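3.2 Construction des préhenseurs manuels et poste de collecte

Les deux préhenseurs ont été assemblés à l'atelier partagé de Gillholm par Gladys Zapata et Tzu-hsuan Lu, sans machine autre que l'imprimante 3D et la perceuse à colonne du lieu. Nous sommes partis des plans Kodau, dont nous avons gardé la cinématique des doigts. La poignée a été redessinée deux fois : la première version obligeait à plier le poignet dès que l'objet était couché à plat.

Le poste se compose d'une table en bois clair et d'un plateau blanc posé dessus, placé entre deux rails métalliques gris (figure 4). L'opérateur tient un préhenseur dans chaque main. La tâche retenue est un rangement simple : saisir une boîte allongée, ici un film plastique alimentaire, et la déposer dans une corbeille en treillis métallique noir. Le treillis fin pose une difficulté connue à l'estimation de profondeur – Emmett Kincaid avait proposé de l'écarter, nous l'avons conservé.

Nous avons enregistré 200 démonstrations, dont 173 ont été retenues après relecture. Les 27 autres présentaient une perte de suivi d'au moins un préhenseur. Chaque séance durait 40 minutes, réglage des câbles compris – un point encore pénible, car le câble passe sur le dos de la main et gêne la rotation.

Figure 4. Poste de collecte, corbeille à gauche et boîte à droite sur le plateau.

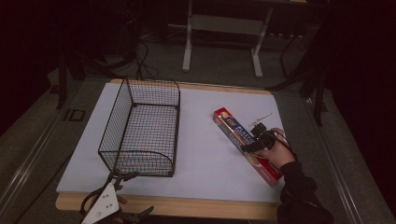 Pourquoi utiliser des préhenseurs tenus à la main au lieu de téléopérer un bras ?

Le coût est plus faible et les gestes sont plus rapides, mais il faut ensuite vérifier que le bras peut reproduire les trajectoires enregistrées.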